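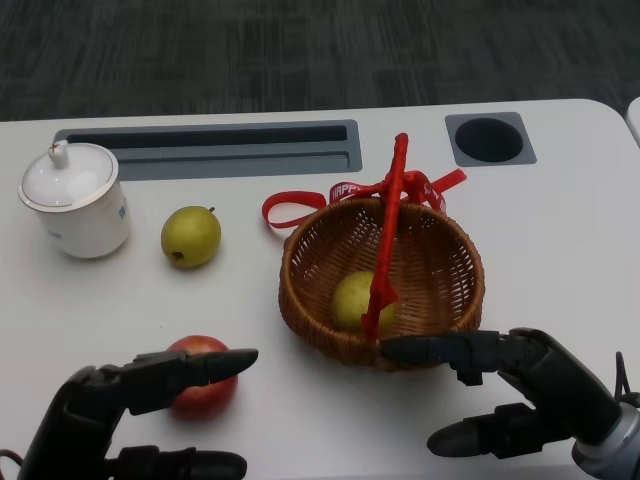

Unser Projekt im Masterkurs hatte eine Frage: Lernt eine Steuerung das beidhändige Greifen besser aus vielen kurzen Demonstrationen oder aus wenigen langen? Boris Đorđević war für lang, ich für kurz, und Dzifa Ackah wollte vor allem, dass die Daten vor März fertig werden. Als Aufgabe wählten wir Obst und Korb, was im Antrag nach einem Nachmittag klang. Die Birnen galten als die leichten Objekte, der rote Henkel als Nebensache. Über das Band mit der Aufschrift "HAPPY" hatte im Antrag niemand ein Wort verloren; im Tiefenbild erwies es sich als das anspruchsvollste Objekt auf dem Tisch.

Aufgenommen haben wir 69 Demonstrationen per Teleoperation, zerlegt in 3.200 Segmente. Trainiert wurden 2 Varianten desselben Netzes, von uns Molira (kurz) und Vorano (lang) getauft - die Namen sind der ausgereifteste Teil der Arbeit. Molira griff sicherer zu, verlor aber gern den Faden, sobald die zweite Hand gebraucht wurde. Vorano wusste immer, was als Nächstes kam, und griff knapp daneben.

Boris und ich lesen das Ergebnis jeweils als Bestätigung. Die Auswertung nach Griffphasen steht in Kapitel 4.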